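Section 4. Adding Memory

The Protari office bundle runs on most desktop towers, but the report module (part no. 1284) needs more memory than older machines were sold with. If the installer stops with message 2116, add memory before you try again. You do not need to reinstall the bundle afterward.

Before you start

Check the manual for your computer to find out which type of memory it takes and whether modules must be fitted in pairs. Save your open reports and sign out of Protari on the computer you are working on.

CAUTION: Shut the computer down fully. Sleep mode is not enough. Unplug the power cord and hold the power button for a few seconds.

Fitting the modules

1. Disconnect the monitor, keyboard and network cables.
2. Take off the side panel. Keep the screws in a cup or a small bag.
3. Touch bare metal on the case before you handle any parts.
4. Find the memory slots and open the clips at the ends.
5. Line up the notch in the module with the key in the slot.
6. Press down evenly on both ends until the clips close.
7. Refit the panel and reconnect the cables.

NOTE: Some slots have a clip at one end only. Do not force the fixed end.

First start

The first start after a memory change can be slow. Wait for the sign-in screen, open Protari, and choose Tools > System Check. The new total appears on line 2. If it has not changed, shut down again and reseat the modules.
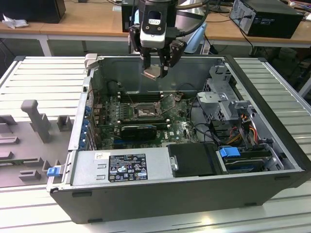

Slot positions differ from one motherboard to the next, so go by the diagram in your computer's manual. With the tower on its side and the panel off, look next to the processor socket first. The slots may run in a row to the left of it, with the graphics card mounted across the board below. Leave the card in place unless it blocks the clips.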